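Home | Checklists | Site Forms | Contacts

Girkham Hall kitchen and servery
Fire and electrical walk-through, 30 Jul 2026
Form 74, with comments

1. Exit doors. Pass. Both open fully from inside without a key. The rear door drags on the sill in the last part of its swing. Plane the bottom edge before the wet season.

2. Exit signs. Pass. Held on battery for the full test period. The sign over the servery is dimmer than the other — replace the tube at the next service.

3. Extinguishers. Fail. The Lestine dry powder unit by the range has no service tag after February. Gauge reads in the green. The unit stays on its bracket until a tagged spare is fitted.

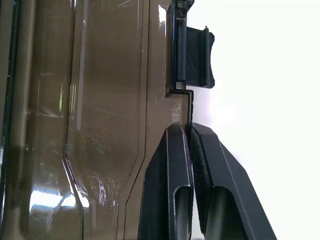 4. Fire blanket. Pass. Mounted within reach of the cooktop, pull tabs clear.

5. Clearance above cooktop. Pass. Measured at 740 mm would be preferred under the hall's own rule; the rule minimum is 400 mm below any shelf and this is met.

6. Power boards. Fail. Two boards joined end to end behind the Brulero urn. Remove one and run the urn from the wall outlet. Same comment as the last visit. 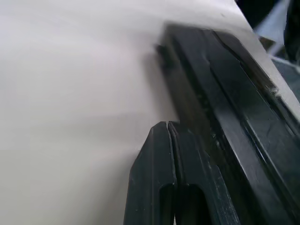
7. Safety switch. Pass. Tripped on the test button and on the plug-in tester, which showed 40 ms against the 300 ms limit printed on the form.

8. Switchboard access. Pass with comment. Folding chairs had been stacked against the cupboard and were shifted during the visit. Mark the floor with yellow tape.

9. Gas isolation valve. Pass. Turns freely by hand. The label is faded and should be redone in paint marker.
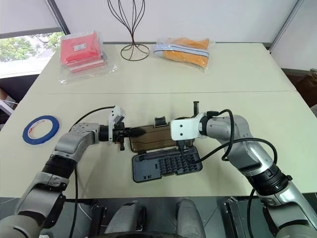 10. Rangehood filters. Not checked. Lencho has the fixing key and the filters could not be taken down. Carry over.

Items 3 and 6 are to be fixed before the next booking. Item 10 needs its own visit.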